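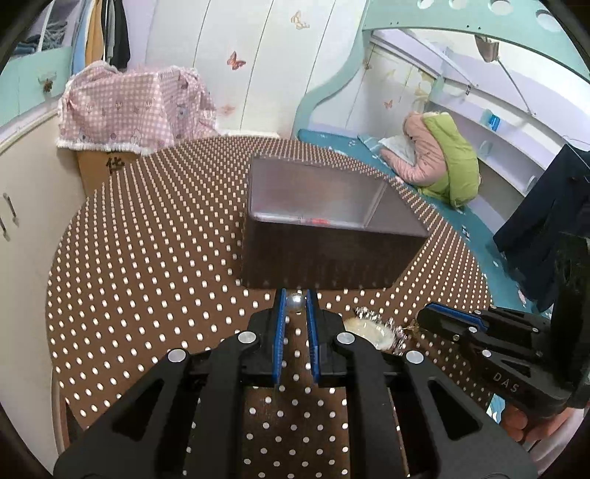
Small silver ball, with a glass dish or lid and the open box on the round table

Best way to store small metal balls?

Sota Tanabe
I have a lot of little shiny silver balls left over from a game set I bought in Hornville. Up to 400 of them. At the moment I keep them in a brown box with a divider, and I use a glass dish with a ridged rim when I sort them. The table is round and they get away from me every Sunday. What do people keep theirs in, and how do you stop them rolling?

Daichi Hosoda
Put a folded dish towel under the dish and work on that. A tray with a raised edge is better still - mine is an old baking tray. For storage I would drop the open box and get two screw-top jars. Fill them no more than halfway or they get heavy. If the balls are plain steel, wipe them dry before you close the lid. A magnet will tell you if it can pick up the ones on the floor.

benden2341
jars are fine but label them. I had 9 sizes mixed together once and it took all evening

Koyama
Keep the box if you like the divider. Cut a piece of felt for the bottom of each side, glue it down and let it dry overnight. It is quieter and they don't roll as much. You still need a lid if you plan to carry it anywhere.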